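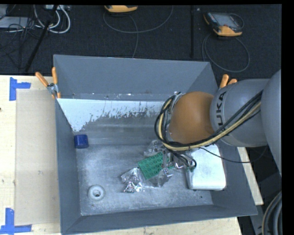
Figure 2. Bin cell during a pick cycle. Bin clamped at the rim, blue tape marks on the table, mixed clutter with crumpled wrapping on the floor of the bin.

4. Rules for running the cell

4.1 Why write them down

Most papers on bin picking give the robot, the gripper, the network and the score. The house rules of the cell get one line or none. We think a fair share of the gap between labs comes from those rules, so we set ours out in full. They were drafted by Bangash and Nimri in October, then changed twice after operators at the Flevanness site complained (mostly fair complaints). The version below is the one used for all 3,437 logged picks.

These are working rules and do not replace a risk assessment. A cell with an industrial arm needs one, done on site, with the real tool mounted. Ours was done by Khattak before any data was logged and redone when the gripper changed.

4.2 Fixing the workspace

Bin clamped to the table before power-up. No clamp, no run. Early on we let the bin sit free and it crept — a few millimeters per session, enough to spoil the calibration by lunch. Clamps go on the far rim, away from the side the arm comes in from. In Figure 2 they have orange handles, which also makes a missing one easy to spot on the camera view.

Tape marks are the second check. If the table has shifted against the marks, stop and recalibrate. Do not move the tape to fit the table. This happened, and it cost us a full morning of picks.

Residue on the bin floor is left alone within a block and wiped between blocks. Dust changes the contrast and, for the suction trials in Section 6, the seal. Either state is fine for testing so long as it is written down. Same for paint marks or stains on the walls: log them, dont scrub them off halfway through.

4.3 Loading

Loading is done by hand with the arm parked and drives off. The loader tips the items in from the set list and does not arrange them. Hard to enforce. People tidy without meaning to, they turn a flat part face up or pull the film off a board. Jatoi watched video of 100 loads and marked 8 where a hand went back in after the tip. Those loads were dropped.

Wrapping stays in. Clear film and foil are a known weak spot for depth cameras, and a method tested only on bare parts tells a warehouse very little. Each set must hold at least one reflective or see-through item lying against a target part, as with the green perforated board in Figure 2. White parts near white or light gray walls are kept for the same reason.

4.4 People and the arm

One operator holds the teach pendant for the whole run while anyone is near the table. If it has to be put down the run is paused first, and it goes somewhere in reach and in plain sight, clear of the stand and the cables. A pendant on the floor during motion counts as a rule break and is logged as such, even when nothing comes of it.

No reaching into the bin to free a stuck part. Pause, retract, drives off, then reach. Vrabec's team at Okameo allows a reach at reduced speed with a hold-to-run switch; we tried this and went back, mainly as new operators mixed up the two modes.

Cables on the outside of the arm are checked at the start of every block — wrist loop first, where most of our wear showed up. Slack must clear the bin rim at the lowest pick pose. Gripper leads that drag over the contents can push a light part and turn a miss into a hit, or the other way round. Any pick where a lead touched a part is flagged. We keep flagged picks in the release but report the scores with and without them.

4.5 What counts as a pick

A pick counts when the part clears the rim and is held until the drop pose. Film that comes up with the part is allowed. Film alone is a miss. Two parts at once is its own class, neither success or failure, which differs from the Plivulis protocol, where a double is scored as a miss. Numbers from the two should not be put in one table without rescoring.

The operator calls the result before seeing the planner's output. Disputed calls go to a second reader, working from video only. Over half of the disputes came from one kind of event, a part dropped right at the rim, and for those we now use the last video image before release.

The full checklist, the load sheets and the Fairclough variant for shallow trays are in Appendix B.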